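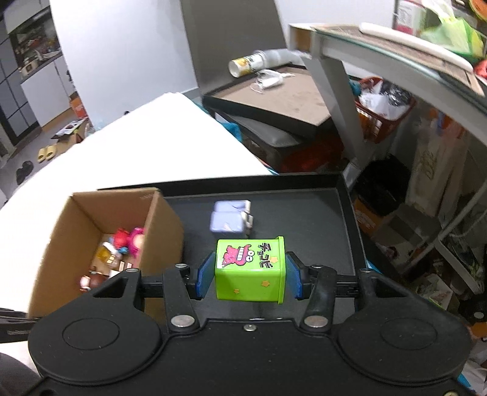 Has anyone here used the Sarkard 5 for more than a couple of weeks? I paid 300 for mine and the battery is fine, but the camera has me confused. Greens come out far too strong in auto mode. A little green tin with a pink cartoon dinosaur-like character on the front is the kind of thing it ruins, because the pink goes flat next to it. I have the July 2024 update installed.
Yufang Xue

pellam_k
Turn off Scene Boost. It's in the camera menu under More. Mine looked normal after that.

Yufang Xue
Tried it. Slightly better, but skin still looks orange indoors.
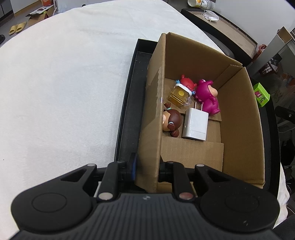 I also charge to 80 percent most nights, and it gets through a full day with maps running. So I don't want to return it over the camera alone.

dro_mobile
I'd return it. The Cluvico costs a bit more and the colors are right out of the box.

pellam_k
The Cluvico I had dropped calls all the time. I wouldn't trade a decent battery for that.

dro_mobile
Never had a dropped call on mine. Might be your carrier.

gantry77
Sarkard support told me a camera fix is planned for September. I'd wait for it.

Yufang Xue
OK, my return window is still open then. I'll wait and post again after the update.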